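Tongate flat - tables and surfaces

Finally got these up. Been meaning to since January. The kitchen end of the Tongate place is mostly done now, hall and bedroom still a mess so no pics of those. Captions are short, sorry, typing this between loads.

Click any one for the bigger version. Gallery is in no real order.

What was there before

An old pine thing with one short leg. Folded beer mat under it for years. Went to the Mercado on a Sunday-type morning and sold for 52 bucks, more than I payed for it.

Where the new stuff came from

Table top - Plarden, their plain range, no drawers. Shelves - Gallerlow, seconds bin, 5 boards for the price of three. Whole budget was 500 and we went over, but only on screws and paint.

Getting it up the stairs

Two turns and a low ceiling. Took the door off the hinges. Took the other door off too. Would not do again.

Cleaning

Warm water, drop of dish soap, soft cloth. Dry it right after or you get streaks. No scouring pads on a pale top, learned that one on the last table. Pencil comes off with a plain white eraser - coffee rings need a second go and some baking soda paste.

Edges

Wanted a bit of wood color somewhere so the room didnt go all white. Oiled edges looked nice in the store but too much upkeep for us. Went with the thin strip.

The top, May 28, 2022
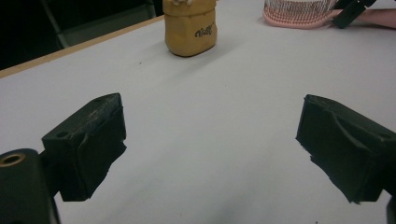
White or a very light gray, depends who you ask. Smooth laminate, thin tan strip along the edge. A couple of tiny dark specks on it.

Still to do

Felt pads for the chair legs. Second coat on the wall behind the shelves, the first one dried patchy. A lamp, something low, the ceiling light is harsh at night. Find the 9 mm wrench that went missing when we did the legs. Also the Gallerlow boards need a trim at one end before they go up - will add pics of those when theyre on the wall.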